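10/05/2022

Tag der offenen Tür bei Karklow, Halle 4. Ich schreib das schnell runter, bevor die Begeisterung der anderen auf mich abfärbt.

Also. 213 Besucher laut Liste am Eingang, Kaffee zu dünn, Namensschilder aus. Zihan Fan führte durch die Stationen, freundlich, schnell, kaum Folien. Gut so. Meine Meinung trotzdem vorweg: Wir schauen bei solchen Vorführungen auf das Falsche. Alle warten auf den Griff. Klappt er, wird geklatscht. Klappt er nicht, betretenes Lachen. Und was erfährt man dabei über die Maschine? Fast nichts.

Im März war ich bei Bravura, dort dasselbe Theater, nur größer. Musik, Nebel, ein Arm hinter Glas. Fragen bitte am Ende – und am Ende war dann keine Zeit mehr.

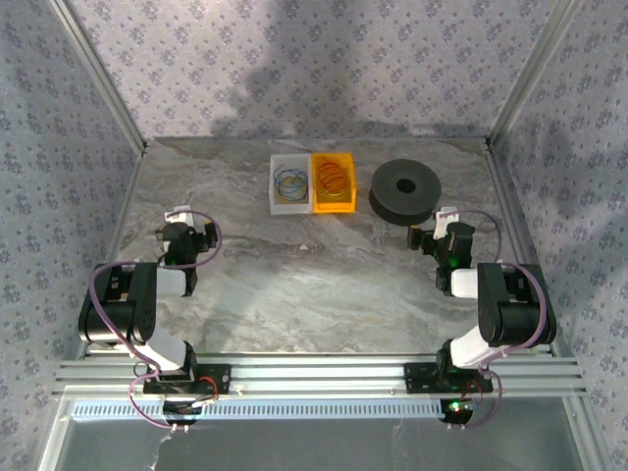
Bei Karklow wenigstens zwei Arme auf einer Schiene, offene Kabel, Klebeband und Drähte auf dem Tisch. Kram, wie er bei mir in der Werkstatt auch rumliegt. Das hat mich mehr überzeugt als jeder Hochglanzfilm. Kabel sind nämlich gemein. Sie verheddern sich, sie geben nach, keine Lage gleicht der anderen. Wer sich daran versucht, hat sich immerhin ein echtes Problem ausgesucht.

Aber dann die Gespräche hinterher! Ein Herr von Ulness wollte wissen, wie viele Stellen man damit spart. Erste Frage, noch vor der nach der Fehlerquote. Zihan Fan blieb höflich und sagte, das sei Forschung und kein Angebot. Hat nicht geholfen, es wurde weiter gerechnet, auf der Rückseite vom Programmheft.

Mich ärgert das. Von einer Vorführung auf einen Betrieb zu schließen ist Unfug, und die Veranstalter wissen es. Dann sollen sie es auch hinschreiben. Ein Schild an jede Station: so viele Versuche, so viele Fehlschläge, so oft musste ein Mensch eingreifen. Kostet nichts. Meinetwegen handgeschrieben. Ich würde lieber 5 Minuten lang beim Scheitern zusehen und dabei verstehn, woran es liegt, als noch einen fertig geschnittenen Clip.

Nächstes Jahr geh ich wieder hin, klar. Fragen nach der Fehlerquote stell ich dann aber gleich an der ersten Station, und zwar laut.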